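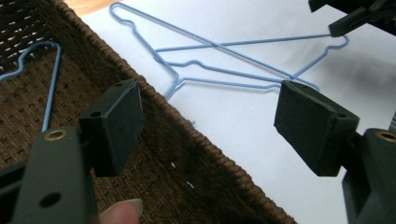 Moths in the spare room: fold the jumpers or hang them?

Whitcombe Home Forum > Clothes and Laundry > Storage

Started by tmateos, November 14, 2021

tmateos
Member
Posts: 40

Found holes in two lambswool jumpers and the collar of an overcoat. I've checked the carpet along the skirting and there were cases in the corner behind the wardrobe, so it isn't only the clothes. Everything has come out of the room and is piled on the landing.

I have to decide how it goes back. At the moment the jumpers are on hangers and the scarves live in an open basket on the shelf. My sister says fold the lot and seal it. My neighbour says moths like still air and dark, so hanging with space between is better. The wardrobe is an old one with a gap at the back where the panel has bowed.

What do people do that has worked for more than one summer?

Telmo

istus_knits
Regular
Posts: 800

Fold and seal. Wash or freeze first though, or you are sealing them in with their dinner. I do two weeks in the freezer in a zip bag, take it out for a day, then back in for another week. Cotton and polyester can go back as they are if they're clean.

Jumpers shouldn't be on hangers anyway. The shoulders go.

RTovar
Member
Posts: 200

I'd disagree with sealing everything. I put wool in plastic boxes in June a few years back and by the autumn there was mildew on a cardigan that must have gone in slightly damp. If the room is on an outside wall with no heating, plastic is asking for it. Cotton bags with a zip do the same job and let it breathe.

Also the cedar balls did nothing for me. They smelt nice for a month.

istus_knits
Regular
Posts: 800

A zip on a cotton bag isn't tight enough. The grubs are tiny when they hatch and they'll get through the teeth. Mildew is a drying problem. Leave the jumper on an airer for a couple of days before it goes in the box and you won't get it.

RTovar
Member
Posts: 200

Mine had been on an airer. The room was damp.

We're not going to agree on this one. I've had no holes in cotton bags and you've had no mildew in boxes.

chib_isah
New member
Posts: 10

Has anybody dealt with the gap at the back of the wardrobe? I had the same thing. I pulled the wardrobe out, hoovered behind it, and pinned the panel flat with a strip of beading and short nails. It was a morning's work. The worst of the fluff was under the bottom drawer, so take the drawers right out.

Change the hoover bag straight after and put the old one in the outside bin.

tmateos
Member
Posts: 40

Thanks. I hadn't thought of under the drawers. There is a lot of fluff.

The room does get damp in winter so I'm leaning towards Rutilio's bags for the coats and boxes for the jumpers, with the boxes kept in our bedroom where it's warmer. Does the overcoat need freezing as well? It won't fit in our freezer.

istus_knits
Regular
Posts: 800

Take it to the dry cleaner's and tell them why. Ask for it back without the thin plastic cover, or take the cover off as soon as you get in. And don't leave it on the hanger it comes home on.
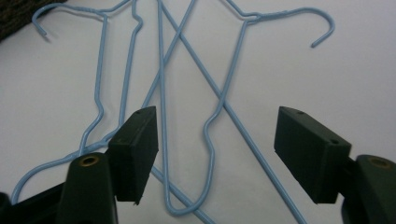
Hortensia Henao
Moderator, Clothes and Laundry

Joining in as this comes up every year. I've merged a second thread on the same question into this one, so apologies if a reply seems to have moved.

On hangers, coated wire ones like the light blue pair are fine for a shirt that will be worn again soon. I wouldn't use wire for a winter coat over several months. A broad wooden hanger keeps the shape of the shoulder, and it holds the front and back apart so you can get a brush down inside the lining. Brushing matters more than most of what's been said so far. Do the collar, under the lapels, the pocket flaps and the hem, outdoors if you can.

On boxes against bags, both work if the clothes go in clean and dry. In a damp room I'd side with RTovar.

Open baskets are all right for things in daily use. Wool scarves that sit from spring to autumn should be somewhere closed.

Please don't post links to sprays in this thread. There's a separate one for treatments.

chib_isah
New member
Posts: 10

Are the sticky traps worth having? I've got one from Clelteck and it has caught a few.

Hortensia Henao
Moderator, Clothes and Laundry

They only catch the males. Useful for telling you whether you've still got a problem, but they won't clear it. Write the date on the card when you put it up.

tmateos
Member
Posts: 40

Drawers are out, hoovered, and the back panel is pinned. The coat is at the cleaner's. Two jumpers have gone in the bin and the rest are taking turns in the freezer. I'll put a trap up once the carpet edge has been done and report back in June.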